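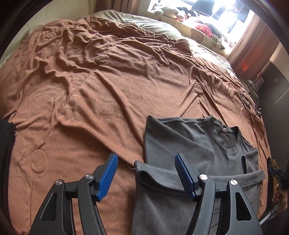 Folding Long Garments on Soft Surfaces: A Comparison of Three Methods

Textiles and Home Studies, Project Report
Indale College, November

1. Background

Most written instructions for folding clothes assume a table. They show a flat, hard surface at waist height and a short T-shirt laid out on it. In the student housing at Lelinholm there are no tables large enough for this, and most residents fold on the bed. Beds are soft, they give under the hand, and they usually have a blanket on them that moves along with whatever is being folded.

Long garments make the problem worse. A nightshirt, a long sweatshirt or a sweater dress has more fabric below the sleeves than above them, and the usual method of folding in thirds leaves a stack that is too thick in the middle and falls open at the hem. Our project looked at whether a different order of folds gives a better result on a bed, and whether the blanket underneath matters.

2. Questions

We wanted to answer the following:

Does rolling the lower part of a long garment hold better than folding it?
Should the sleeves be folded before or after the lower part?
Does a fleece blanket help or get in the way?

3. Materials

We used 12 garments, all with long sleeves and a round neck. They came from our own closets and from the donation shelf at Lelinholm. All had been washed and dried before the project started, and none were ironed.

Folding was done on a single bed with two coverings. One was a fleece blanket, left as it lay and not smoothed between trials. The other was a plain cotton sheet pulled tight and tucked in on all sides.

Finished pieces were stored in an open wooden crate. We chose the crate because it has no lid and the pieces have to hold their shape without pressure from above.

4. Methods

Method A, flat thirds. The sleeves are folded straight across the chest, one over the other. The hem is brought up a third, then again to the neckline. This is the method taught in the first-year course, and we treated it as the baseline.

Method B, Gikuritz fold. We took this from a laundry handout of that name kept in the Lelinholm laundry room. The garment is laid face up. One sleeve is brought diagonally across the chest so that it makes a pointed flap with the cuff below the neckline. The other is bent inward along its own side. The hem is then rolled up toward the sleeves until there is a band of fabric lying across the garment. The handout says to finish by turning the neckline down over the band and tucking it in.

Method C, sleeves last. The hem is rolled first, as far as the armpits, and the sleeves are wrapped around the roll afterward — the left one first, then the right.

Each garment was folded with every method on both coverings. We gave each trial a limit of 60 seconds. If a piece was not finished by then, it was marked incomplete and left out of the storage test.

After folding, each piece was picked up with one hand, carried across the room and placed upright in the crate. We checked it the next morning and gave it a score from 0 to 4. A score of 4 meant the piece looked the same as when it went in. A score of 0 meant it had come open completely.

5. Results

Method A was the fastest. It was also the weakest in storage. On the tight sheet most pieces scored 2, and on the fleece most scored 1. The usual failure was at the hem, which slid out on the way to the crate. Heavier sweatshirts did a little better than thin jersey.

Method B had the best storage scores on both coverings. The tucked neckline keeps the roll closed, and a piece can be lifted from either end. The weak point is the roll before it is tucked. At that stage the band tends to curl open at one end, leaving a hollow, and if the folder stops to fix it the other end loosens. We lost time on this in nearly every trial. Rolling from the middle outward with both palms helped more than rolling from one side.

Method C gave the neatest-looking pieces but was hard to do in the time allowed. Wrapping the second sleeve means lifting the whole roll, and on a soft bed the roll bends when it is lifted. All of our incomplete trials came from this method.

6. The blanket

We expected the fleece to be a problem because it wrinkles. The wrinkles did make it harder to see whether a garment was lying straight. But the fleece also grips. With Method B the upper part of the garment stayed in place while the lower part was rolled toward it, and on the cotton sheet the whole garment slid toward the pillow unless someone held the collar.

Fleece does leave lint on dark knits. We had to brush several pieces before they went into the crate. Loose threads at the hem were also more of a nuisance on fleece and sometimes got caught in the roll. We started trimming them partway through the project, so the earlier and later trials are not strictly the same in this respect.

7. Practical notes

Turn the garment so that the hem is toward you. Rolling away from the body is easier on the wrists than pulling the fabric in.

Printed garments can be folded either way up. With Method B the print usually ends up inside, which makes it harder to tell similar shirts apart in the crate. We solved this by leaving the neck label showing at the top.

Ribbed necklines stretch if they are tucked hard. For these, a shallow tuck was enough.

8. Limits of the study

The garments were of different ages and weights, and some had been through the wash many more times than others. All of the folding was done by people who had practiced Method A before, which probably made its times look better. The crate test lasted only one night. A drawer that is opened every day would be a harder test.

We also used only one bed. The mattresses in the Semeniuk wing are firmer, and we would expect the difference between the two coverings to be smaller there.

9. Recommendation

For long garments folded on a bed, we recommend Method B on a fleece blanket, with the threads trimmed first. For short T-shirts Method A is good enough and saves time. We have asked for the laundry room handout to be reprinted with a larger drawing of the roll, as the current one is hard to follow at that step.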